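Horari Bimanual Control Software
Progress Report to the Czarnecka Fund
Reporting period ending February

1. Status of the work

The Horari project develops planning and perception software for two-arm handling of clothing and other soft goods. Work during this period was carried out at the Wistwood laboratory and covered three items from the agreed plan: the shared-workspace planner, the wrist camera calibration tool, and the replay tooling for recorded runs. The first two are complete in the form described in the proposal. The third is in use internally but is not yet ready for release.

2. Shared-workspace planner

The earlier planner, Bimby 5, treated each arm as a fixed obstacle while the other moved. This was safe but slow, and it ruled out most handovers near the middle of the table. The new version plans both arms together and checks the distance between all links, including the gripper fingers and camera brackets, at every step of the path. Cables are still modeled as simple padded volumes. We consider this acceptable for the present, although it makes the planner overly cautious when one arm passes above the other.

The test set for the planner holds 194 start and goal pairs. Of these, 169 produced a valid path within the time limit. Most of the remaining cases require both wrists to turn inward close to the table surface — a posture that the current sampling method rarely finds.
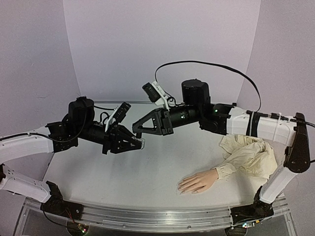
Figure 1. The two arms with gripper tips close together over the table; mannequin hand and sleeve at right.

The mannequin hand and sleeve are used for cuff and button tasks. The planner receives the hand as a rigid shape and the fabric as a region to be avoided unless the task calls for contact. Fabric segmentation remains the weakest part of the perception software, particularly where a pale garment lies on a white surface.

3. Wrist camera calibration

Calibration previously required a printed board and an operator. The new tool estimates the camera position from the fingers of the gripper, whose shape is known, and then refines the result using the fixed edges of the enclosure. Plain walls offer few features, so the tool relies on the seams between panels and on the metal trim.

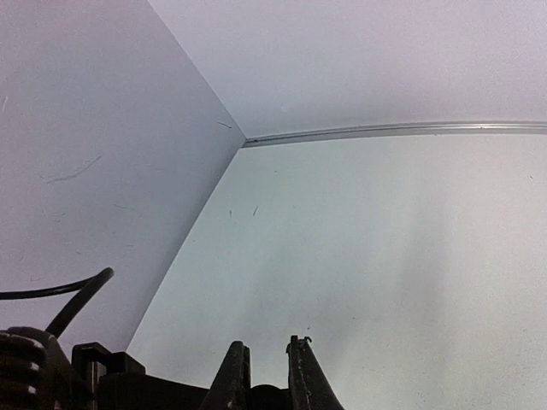 Figure 2. Wrist camera view of an enclosure corner, with the open gripper fingers at the bottom.

Small marks and scratches on the panels were at first picked up as features and caused unstable results between runs. A length filter on detected edges has corrected this. Soft shadows on the walls still reduce the quality of the fit, and a warning is now shown to the operator when the fit falls below the set threshold.

4. Next period

The team will extend the sampling method for low wrist postures, replace the padded cable volumes with a jointed model, and prepare the replay tooling for outside users. We request that the release of that tooling be moved back by 12 weeks to allow the log format to settle. No change to the budget is requested.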